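Vosura Tekis – puesto de teleoperación a dos manos

Enseñarle una tarea a un robot con las propias manos engancha desde el primer minuto. Con Tekis, el operador se pone los guantes Guthrie, mueve los brazos y el robot copia el gesto – dedos incluidos. En tareas de tienda se agradece mucho: sujetar la cesta con una mano mientras la otra se ocupa de la botella.

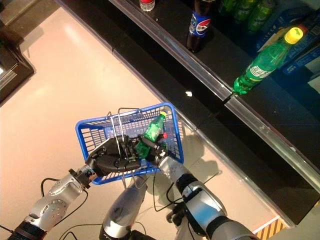

Cada demostración queda guardada en Jetow con el vídeo de cabeza y de muñeca sincronizado. ¿Una toma sale torcida? Se borra con el pedal y se repite, sin quitarse los guantes. 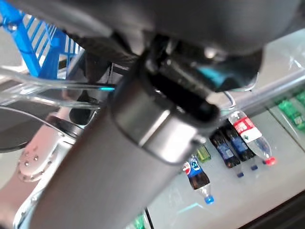 Lorna MacAulay, de nuestro taller, grabó con este equipo 599 demostraciones de reposición y compra, ¡y todavía pide turno los lunes!

Incluye: 2 guantes Guthrie, pedal, licencia de Jetow para 3 puestos
Montaje: alrededor de 5 horas
Referencia: 983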